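## 3. Setting and Method

### 3.1 The households

The study was carried out in Skokatville, a town with one supermarket, two bakeries and a weekly produce market. Households were recruited through notices at the market and through a letter sent home with the town water bill. Of those who replied, 200 met the entry rules: at least two people eating at home on most evenings, one adult willing to keep a written record, and no plan to move during the study period. Twelve dropped out before the end of the first week, most of them citing lack of time. The analysis rests on the remaining 188.

Each household kept a supper diary for one week in August. The diary asked for the time the meal was put on the table, who ate, what was cooked, what was left, and what happened to the leftovers by noon the next day. We left the word "waste" out of the printed instructions. In an earlier trial of the form, people who saw that word tended to write shorter entries and to skip the leftovers line.

### 3.2 What counted as a meal

A meal was counted if at least one item was served on a plate or in a bowl and eaten by two or more household members within the same hour. Sandwiches eaten standing up were not counted, and neither were meals brought home from restaurants. Under this rule the diaries gave 1232 usable suppers. Entries with no time or no list of foods were set aside.

The place where food is put on plates turned out to matter for coding. Some families carry pots to the table and serve there, while others fill the plates in the kitchen. We called the second practice counter plating (Figure 1) and recorded it separately, as it decides who sets the portion size. When one person fills all the plates, the amounts reflect that person's guess about everyone else's hunger.
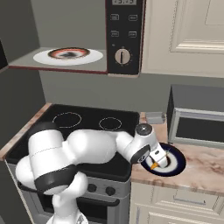 **Figure 1.** Counter plating: a round plate on the countertop by the stove.

### 3.3 Coding of leftovers

Leftovers were placed in one of 4 groups: eaten the next day, stored and not yet eaten, given to animals, and thrown out. Heidrun Eder coded all of the diaries, and Mechthild Frei coded a subset without seeing the first set of codes. Most of the disagreements concerned soup and sauces, where diary keepers often wrote only "a little left." We settled these by treating any amount that was put in a container as stored, however small. Amounts scraped from a pan into the sink were treated as thrown out.

Food left on a plate and food left in the pot were coded separately. The first is seldom kept. Several diary keepers noted that they would save a full cup of rice from the pot but would not save half that amount from a child's plate, even when the child had not touched it. Serving dishes were harder to place. A platter used by the whole table was coded with the pots, and a plate used by one person was coded as a plate even if someone else finished it.

Mixed dishes raised a further question. Where vegetables were cooked and served together, we coded the dish as a single item and did not try to estimate what share of each vegetable remained. A mound of food in orange, yellow and green pieces, as on the plate in the kitchen view that follows, would be entered on one line. Households that listed the parts of a mixed dish on separate lines had those lines merged before analysis.

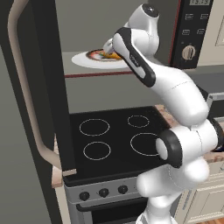

### 3.4 Limits of the diary method

Diaries depend on memory and on good will. Entries written the next morning were shorter than those written the same evening, and they named fewer side dishes. We did not weigh any food, so nothing in this paper should be read as an estimate of quantity. A household that threw out one spoonful of beans and a household that threw out a full casserole have the same code for that evening.

The week was also a summer one. Garden vegetables were plentiful, school was out, and some families ate later than they said was normal for them. Four diary keepers wrote to us after the study to say that their winter suppers are planned more closely and leave less behind. We have no data to test this and report it only as a comment from participants.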